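December

By Ametepe

I went to Gosanstead for the football last month, and I came home thinking mostly about a pie I didn't get to eat. The bakery opposite the station, the one everybody tells you to visit, shuts at three on match days. Three! Kick-off was at half past seven, so by the time 2,000 of us came down the hill in our scarves, hungry and in a very good mood, the blinds were down and the lights were off.

I moaned about it all the way to the ground. Then I moaned about it on the train back, and a woman across the aisle, who turned out to be local, told me quite cheerfully that the bakery has always shut at three on match days, that the staff like to get home before the roads are closed, and that I could have had a pie at lunchtime like anybody else. Well, fair enough. I've been chewing that over ever since (it was all I had to chew). 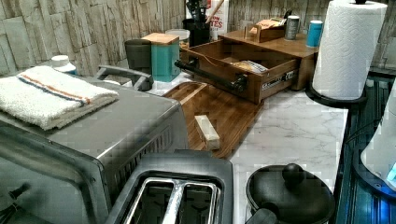 Because I do think we've got into a funny way of looking at away days. We turn up in somebody else's town and expect it to have been laid out for us. The club sends round its little guide, the council puts up banners, and there's always a line about the "welcome" visiting fans can look forward to. Then a café keeps its normal hours and we act as if we've been insulted.

My mates are split on it. Half of them say a shop that closes its doors on the busiest evening of the year deserves to go bust, and they'll point at Prulo, the burger van people, who park up by the away end and must take a fortune. I've queued at Prulo. I was 30 minutes in that queue and paid 8 pounds for something grey in a bun, and I missed the teams coming out. If that's what it looks like when a town makes the most of us, I'm not sure I want it.

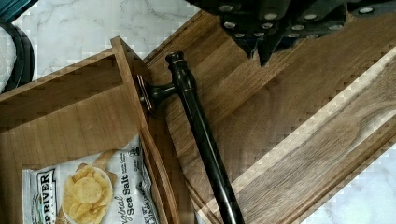 What I'd love is a bit of honesty in the guide. Put the opening times in! Tell us the bakery is worth catching the early train for, and tell us the chip shop on Ikuleck Street has its night off when it has its night off. I'd plan round it. People plan round far sillier things for football, believe me. I once booked a dentist's appointment round a cup replay and then had to move it again when the pitch froze.

And I'd have a word with the league about kick-off times while I was at it. An early afternoon start would have sorted the whole thing out. We'd have had our lunch, watched our match and been home for tea, and the bakery could have carried on exactly as it pleased. The evening kick-off was for the telly, as they always are, and the telly doesn't have to find anything to eat in Gosanstead after dark. 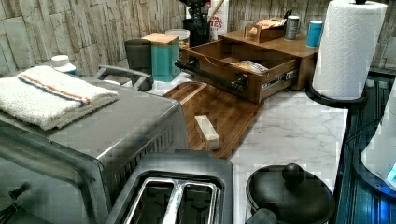
Ametepe

We lost, by the way. A scruffy goal off somebody's knee, right down at our end, and then a long cold wait for the train with a packet of crisps between four of us. The return fixture is in the spring and their lot will be coming to us. I had a look at our own high street on Saturday-shopping sort of terms, trying to see it as a visitor would, and I'd have to say the pickings are slim once the market packs up. The good sandwich place closes before the pubs get going, and I've never once thought that was rude of them.

So I'm going back next season on the morning train, and I'll be outside that bakery when it opens. I'm having the steak one.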